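I'd been promised tea and a biscuit, and I got both before I'd even sat down. The woman who runs the repair shop on Flinberg Road asked me not to print her name ("people will only ring me at home"), so she'll be "she" all the way through, and I hope you'll forgive me.

She mends umbrellas. Well, umbrellas, parasols, the odd walking stick and once a kite, but it's umbrellas that fill the hooks along her ceiling. I wanted to know how anybody ends up doing that for a living.

"I left mine on the bus to Etside," she said, "and it was my gran's, and when the lost property people gave it back two of the ribs had gone. I couldn't find a soul who'd touch it. So I took it to bits on the kitchen floor and then I couldn't get it back together for a month."

That was in March, years ago now, and she still has it. It hangs by the door and customers keep trying to buy it. I tried as well, if I'm being truthful! It's bottle green with a handle like a duck's head and she wouldn't hear of it.

I asked what goes wrong most often, expecting her to say the wind.

"Doors," she said straight away. "Car doors, shop doors, the doors on the Prister train. People shut them in doors and then they pull. The wind only gets the cheap ones."

She did 224 repairs last year, all written up in a red notebook, and most were new ribs or new tips. A tip costs next to nothing and takes a few minutes. A whole new cover is another matter – she cuts each panel from a paper pattern, and if one is a hair too wide the whole thing sags like a wet tent. I had a go at stitching a seam while we talked. She looked at it for a while and then very kindly passed me another biscuit.

Does it pay? She laughed at that one. "It pays for the shop. The parasols pay for me." A hotel down in Yoon sends her a vanload every autumn, faded and full of earwigs, and that keeps her going until the rain starts properly.

We got on to spare parts, which I'd thought would be the dull bit. She has drawers and drawers of them, sorted by length and then by how much she likes them. Old frames get stripped for their springs and runners, and what she can't use goes off for scrap. I said I kept all my odds and ends in plastic tubs at home and could never find a thing. "Tubs are fine," she said. "It's the not looking in them that does it."

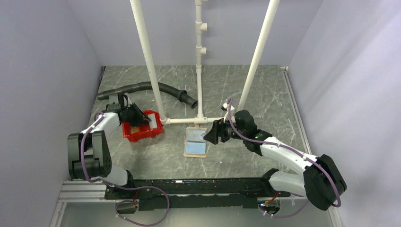
A red plastic bin with a thick rim and ribbed sides.

Before I left I made her look at my own umbrella, a folding one that has never folded. She opened it, shut it, opened it again and pulled a face.

"Who sold you this?"

I said I'd rather not say. She bent something with her thumb, dripped oil on something else and handed it back, and it snapped shut so fast I dropped it. No charge, though she did make me promise to dry it open in the bath from now on.

I've done it twice so far. The cat hates it.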